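I moved to Clestau in May to help at the resettlement office, mostly with housing forms. We had 23 families waiting when I started. Obed Zakaria showed me the filing system, such as it is.
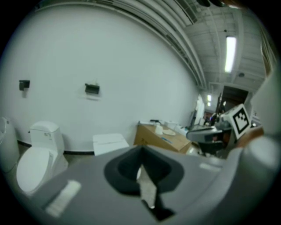
Gray housing with the black V-shaped opening.

The slow part is the lease. Landlords want a pay stub, and new arrivals don't have one yet. Eirini Karras keeps a list of owners who will take a letter from us instead.
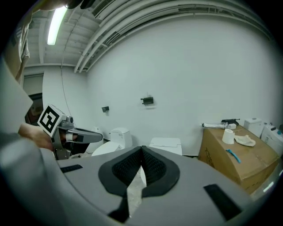 Last month one family got a two-bedroom near the bus line for 552 a month. The deposit was 1,000, and they have 30 days to pay the second half.

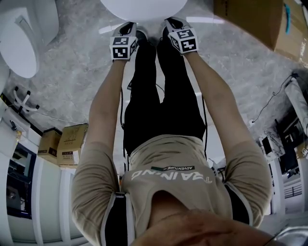
School enrollment comes next. I still need shot records for the two younger kids.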